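In Praise of the Small Cabinet
By Sveva Lo Presti
11 January 2018

When I moved to Letcombe I had two suitcases and a very big opinion about furniture. In the house of my grandmother there was a cupboard so tall that the keys, the candles and the good scissors were all inside it, and it took a chair and some courage to find them again. I believed that a serious home must have such a cupboard. I bought one in June from a shop in the next town. It cost 837, with the delivery, and it did not pass the stairs.

So I have now a small cabinet on the table, and I want to defend it.

People laugh a little at small furniture. My friend Tiziana Mancuso calls it "furniture for dolls", and she says that a person who keeps her papers in a thing like this is a person who has not decided yet to stay. I understand her. A big wardrobe is a kind of promise to the floor. But I think she is wrong about what makes a room belong to somebody. In her apartment there are 16 drawers in the hallway only, and each time I visit she is looking for the batteries.

A small cabinet forces you to choose. If I buy new envelopes, the old receipts must go. I don't do this because I am a tidy person, I do it because the door does not close. This is a more honest teacher than all the books about order that I have read, and I have read too many of them. One author wanted me to touch 200 objects in one weekend and ask each one a question. I stopped at the socks.

There is also the matter of doors. The fashion today is for open shelves, and I see them in every magazine. They are beautiful for the person who owns three white bowls. For the rest of us, a door is a kindness. Behind it I can keep a tape that has lost its end, the foreign coins, a charger for a telephone I don't own anymore – and the table still looks calm when somebody comes for coffee. I don't consider this to be cheating. A drawer of my desk has the same right to privacy as I have.

And then the stickers. I know adults who would never put a sticker on furniture, and I was one of them. My mother said that it ruins the surface and lowers the price, as if we were going to sell everything next week. But a cheap cabinet comes from the factory with the same face as all its brothers, and a few stickers are the fastest way I know to make it yours. You do not need good taste for this. A cat is enough. If you are tired of the cat after a year, warm water and patience will take it off, and under it you will find a clean place that makes you a little sad.

I do not say that everybody must sell the big wardrobe. Families need space, winter coats need space. I say only that we should stop to treat the small piece as something temporary, a thing for students. Mine stays on the table, where my hand arrives without a chair, and I know what is in it.
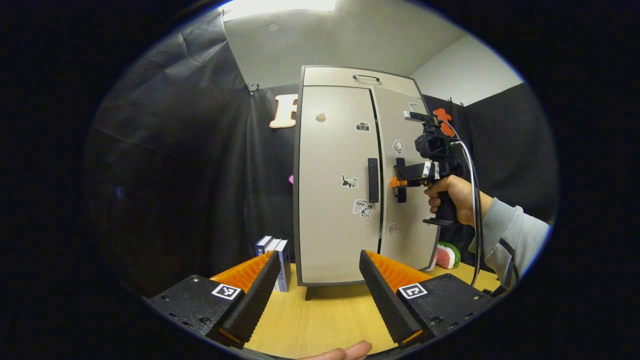 A beige two-door cabinet with its stickers, the cat in the middle of the left door and "LOVE" lower down by the handle.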